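Atelier > Cahier de bord > Batterie et charge

13 janvier — banc de charge, fourgon électrique Noten

Repris les essais de charge arrêtés en juillet. Pack d'origine, borne Hullora du fond, câble neuf. Température du local à l'arrivée : 12 degrés. Le fourgon avait passé la nuit dedans, donc pas de préchauffage.

Premier cycle lancé à 19 % de charge. Le contacteur colle normalement, la montée en courant est propre. Coupure au bout de 2 minutes, défaut d'isolement affiché côté borne, rien côté véhicule. Relancé sans rien toucher : même chose, même délai.
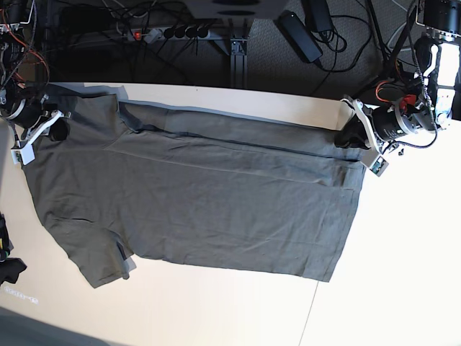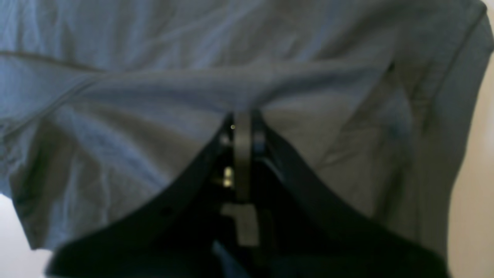

T-shirt gris sur la table, première et troisième vues ; sur la deuxième, tissu gris-bleu drapé sur une pince noire.
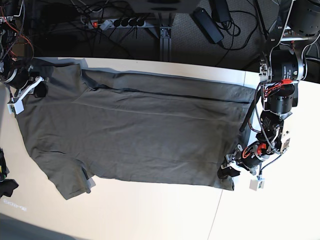
Débranché le réchauffeur auxiliaire (le modèle Isex monté l'été dernier) et refait un cycle complet. Plus de défaut. Rebranché, le défaut revient. Je penche pour le connecteur, qui a du jeu, mais je n'ai pas ouvert le boîtier — il me manque l'embout pour les vis du capot.

Relevé de la tension du pack en fin de cycle : 547 V au multimètre, la valise donne la même valeur. Les écarts entre modules restent faibles, je n'ai pas rééquilibré.

À faire :
- commander le connecteur chez Palacios, prendre aussi le joint
- mesurer l'isolement du réchauffeur seul, hors véhicule
- refaire le premier cycle avec l'ancien câble pour l'écarter pour de bon

Le fourgon reste sur le pont, réchauffeur débranché, étiquette au volant. Ne pas le charger sur l'autre borne en attendant.

Dernière mise à jour : le soir même, ajout de la tension du pack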